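Household chores readiness checklist – hand-held gripper sessions, with comments

Site: Iltavik flat, bedroom and kitchen
Checked by: Hilkka Räsänen
Second checker: Paavo Laitinen
Date: 22/11/2019
Report to: Hayley Greenwood, Landside

Purpose of the check

Landside lets furnished flats and wants to know which chores could be handed to a machine between tenants. The list covers safety first, then the chores themselves. Marks are Pass, Pass with comment, Fail and Not checked. A Pass in the second half means that two fingers on each hand are enough to do the job at all when a person is moving them. It says nothing about a machine doing it alone. Hayley asked for that to be stated on the first page, so it is.

Part A. Before starting

A1. Floor clear of bags, shoes and leads on the working side of the bed.
Pass with comment. A rug in the hall slid under Paavo's foot on the way in. Rolled up and put in the cupboard. The owner should buy a non-slip mat for it.

A2. Gripper fingers open and close fully, no sticking.
Pass. Both pairs worked through the full travel 3 times before use.

A3. Finger pads firmly attached, no lifted corners.
Pass.

A4. Screws and pivots tight.
Pass with comment. One pivot needed a quarter turn. Please put a small hex key in the kit, we had to use Santeri's own.

A5. Nothing sharp left in clothing. Pockets emptied.
Pass with comment. A till receipt and a hair grip came out of a pocket. A person feels a hair grip through the cloth. A gripper without touch sensing would close on it and carry on. This item should stay on the list for as long as there is a list.

A6. Hands and sleeves of the operator away from pinch points.
Pass with comment. Joni Koivisto caught the side of his thumb lightly while changing grip. No mark, no first aid. He was talking at the time.

A7. First aid box in the flat, in date.
Fail. Box found, plasters expired in May. Replace.

Part B. Kitchen

B1. Move mugs from drying rack to shelf.
Pass. Handles are easy for two fingers. Bowls are not, and Paavo put the last one up by hand.

B2. Wipe worktop.
Pass with comment. The cloth was held well enough but pressure was uneven. There was still a ring by the hob afterwards. A tenant would complain about it, and rightly.

B3. Tie and lift out bin bag.
Fail. Lifting was all right. Tying was given up after 2 attempts. I would not put this in front of Landside as a chore a machine can do in the near future.

B4. Load cutlery basket.
Not checked. Knives were left out under the Doteo house rules, and without knives it isn't much of a test.

Part C. Bedroom

C1. Bed surface firm and flat enough to fold on.
Pass with comment. A mattress gives way under the fingers, so they dig in where a table would stop them. Most people fold on the bed all the same, and that is where the check should be done. Santeri Kauppinen would like it repeated on a table for comparison. I have no objection if he brings the table.

C2. Pick up one layer of fabric only.
Pass with comment. Bed covers are the difficulty. When the fingers come in low to get under a hem they can take a pinch of the cover too, and then everything moves together. Thin cotton is worse for this than denim. Operators correct it without thinking. I have asked them to say aloud when they do, so that it gets written down.

C3. Spread and fold a T-shirt using both grippers.
Pass with comment. One T-shirt with a small dark print on the upper left, on the palm-leaf bedding, jeans already folded beside it. One picture has the shirt spread out with a gripper holding a corner of the hem, the other has it folded.
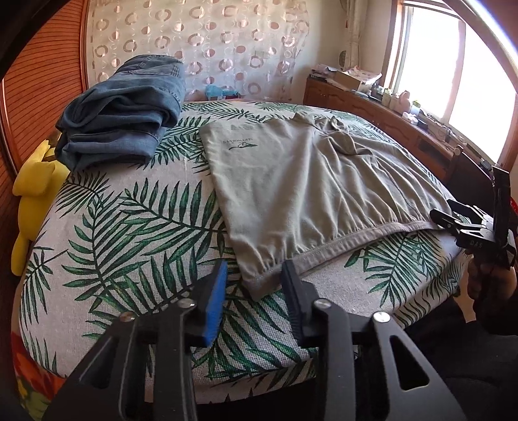
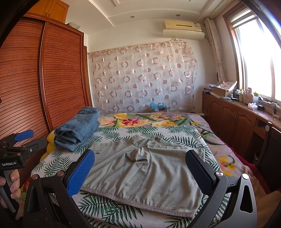
C4. Fold jeans.
Pass with comment. Heavy cloth stays where it is put, which helps. The finished stack comes out thick and takes up more shelf than it should. Paavo thinks this is good enough. I would refold them.

C5. Pair socks.
Fail. Finding the matching sock was no trouble for a person with eyes. Turning one cuff over the other with two stiff fingers was slow and in the end not done.

C6. Change pillowcase.
Not checked. Ran out of time. It should be first next visit, before people are tired.

C7. Put folded clothes away in a drawer.
Pass with comment. The drawer stuck and had to be opened by hand. Once it was open, the clothes went in but lost some of their shape on the way.

Comments on the whole

Folding and carrying look possible. Anything with a knot, a cuff or a bag is still a person's job. The Mocanu quote assumes about 90 minutes of machine work per flat, and I can't match that to what we saw, even with people doing the moving. I would ask them which chores they counted before signing anything.

Paavo disagrees with my mark on C3 and would give it a plain Pass. I have kept the comment because a shirt that is a little crooked is fine at home and less so in a let flat with photographs on the door.

Actions

Plasters – Hilkka
Hex key for kit – Santeri
Hall mat – Hayley to ask the owner
Table for repeat of C1 – Santeri
Pillowcase check, C6 – Joni and Paavo, next visit
Question to Mocanu about the chore list – Hayley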